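January, glaze notebook, morning

Second go at the Nallanico clear, same recipe as before but sieved finer. Batch of 2000 g dry, water added until it coated the finger properly. The first lot crazed on anything thicker than a single dip.
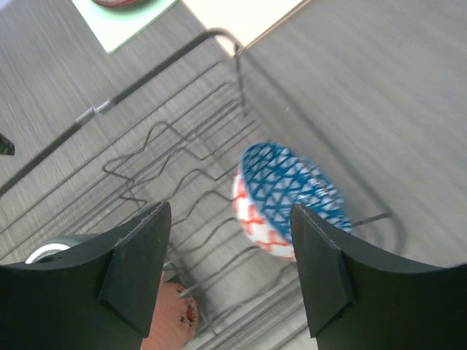
Stimar

Ball clay from the Kushwaha bag feels coarser than the last one. Soaked it overnight and put it through the 90 mesh twice. Still some grit left on the brush – threw that out.

Test tiles numbered 223 onwards. Two dips on the odd numbers, one on the even. Bisque was a bit under, so expect them to take up more glaze than usual.
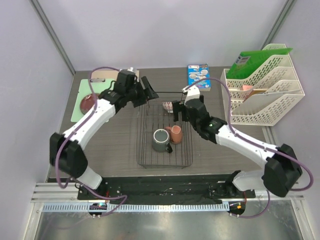
Crazing is what I want to sort out first. More silica next, in small steps, and leave the feldspar alone until we see what that does. Fired pieces need standing on edge to dry after the boiling water test, and a wire dish rack like the black one does well enough, as air gets at both faces. Ink on after that, wipe, look with the lens.

Julon kiln is free from 4 pm. Slow cool to be tried – ask before opening the lid.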